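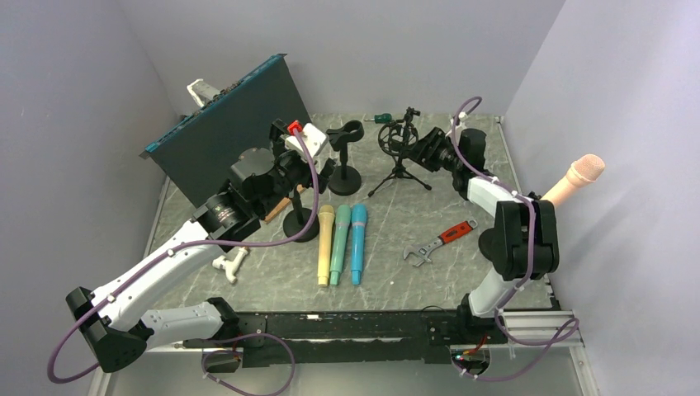

Looking After Microphones, Stands and the Tools You Fix Them With

May 9, 2021

Most microphone gear that ends up in a repair pile has nothing much wrong with it. A thread is stripped, a clutch slips, the elastic in a shock mount has gone slack. These are the tips we use on the bench at Jevutgate, collected by Kerstin Wendt and added to whenever one of us learns something the hard way.

Clear the table first

Put everything out on a hard, smooth surface before you start. A stone-look or laminate top is easy to wipe and small screws show up on it, although a busy pattern will hide a black washer. Stand the microphone stands toward the back and keep the front for the part you are working on. Lay microphones down flat. A handheld mic set on its end will go over the first time somebody bumps the table.

Stands

Undo the base from the upright once a year and wipe both threads with a dry rag. If there is grit in them, use an old toothbrush. Put on a very thin smear of grease, screw it back by hand and stop when it is snug. Round bases that wobble usually have a missing rubber foot or a bent washer. Check those before you blame the tube.

If the upright slides down under load, the clutch is worn or greasy. Clean it with rubbing alcohol and let it dry. Never oil a clutch.

Thread adapters get lost more than any other part. We keep ours in a jam jar with the size written on the lid. The two common sizes look alike from a distance, so try them with your fingers before you reach for a tool.
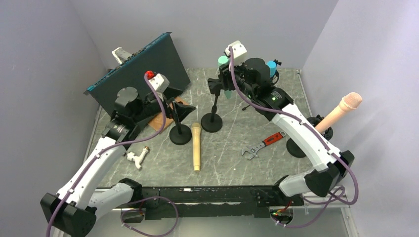 An adjustable wrench is fine for stand hardware as long as the jaw is closed up tight on the flats. Turn it so the pull goes against the fixed jaw. On chrome or painted nuts, put a strip of masking tape over the flats first. Wipe the wrench when you are done and work a drop of light oil into the screw. Ours came from the Ngcobo hardware shop in Clusudville and has had no other care.

Shock mounts

Look at the elastic every November, or whenever the heating goes on for the winter. Dry rooms are hard on it. Replace all the bands together – one new band among old ones pulls the microphone off center.

Handheld microphones

Unscrew the grille, take out the foam if it comes out, and wash both in warm water with a little dish soap. Leave them overnight. Do not put the foam back damp. The body only gets a cloth, barely moist, and no spray of any kind near the capsule.

Plumbing bits on the same bench

If you share the bench with household jobs, as we do, give plastic pipe fittings their own tray. Thread tape sheds little white threads that get into everything. Plastic valves should be tightened by hand and then a quarter turn at most.

Putting away

Coil cables loosely, in the direction they want to go. Store stands upright with the clutch slightly loosened. For small parts we like the Winach drawer cabinet, the one with 3 deep drawers at the bottom. Label the drawers on the front and on the inside, as the front labels fall off.

Keep a scrap board handy for anything that needs drilling or tapping, and swap it out when it gets too chewed up to sit flat.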